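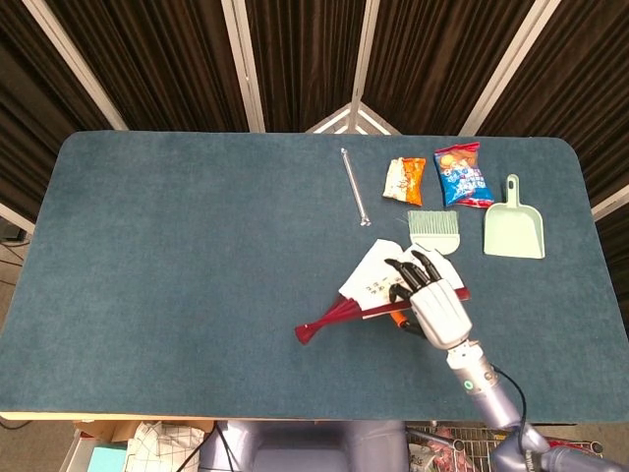 Crumbs on a felt-topped table

A felt mat is a lovely thing to have on a big table. It softens the clatter of cups and scissors, it saves the top from scratches, and a good strong teal or blue cheers up a whole room through the darker months. What it does not do is let go of crumbs. Anyone who has opened a bag of crisps over one will know the feeling of wiping away with a damp cloth and finding that every last bit has simply rolled itself into the fluff!

We have had felt on the long table at Linwood for a good many years now, and on the smaller one before that, so what follows is mostly habit, with a few things learnt the hard way.

Start with the wrappers

Pick up the snack bags before you touch a brush. A crumpled packet nearly always has a last spoonful of salt and crumbs in the bottom, and it will tip out the moment you nudge it. Pinch the open end shut, fold it over twice and carry it to the bin upright. The small packets are worse than the large ones, I find, as they look so thoroughly finished.

Anything else that has gathered on the table – a stray rod, a pencil, the good scissors – can go to one side or on a chair. Brushing round things only leaves a little ring of dust where they were.

Brush one way only

A small hand brush and dustpan will do the job nicely, and you needn't buy anything special. Mine is a plain plastic set in a minty sort of green that came from Jandance, and I keep it for the table and nothing else. Please don't use the one that does the hearth.

Stroke your hand across the felt first to feel which way the nap lies, then brush with it, in short light strokes, towards the dustpan. Lay the pan flat on the mat with its lip pressed down a little. Scrubbing back and forth pushes crumbs deeper and raises a fuzz, and once felt has gone fuzzy it stays fuzzy. Work from the far side towards yourself, and finish at a corner, where you can lift the edge of the mat a touch and tap the last of it in.

Greasy marks

Crisps and cheesy puffs leave grease as well as crumbs. Sprinkle on a little cornflour, leave it for 2 hours (overnight if you've forgotten, as I usually have) and brush it off as before. For older marks I have had some luck with a Stinness wool soap, just 4 drops in a bowl of cool water, dabbed on with a white cloth and blotted dry. Try it at the edge first – a blue felt can bleed, and so can the cloth if it's a coloured one.

Looking after the brush

Knock the brush out over the bin each time and store it hanging, or lying on its back with the bristles up. Bristles that have been squashed in a drawer splay out and never sweep properly again. Every month or so mine has a swish in warm soapy water along with the dustpan, and dries on the draining board.

Next page: getting candle wax out of a table runner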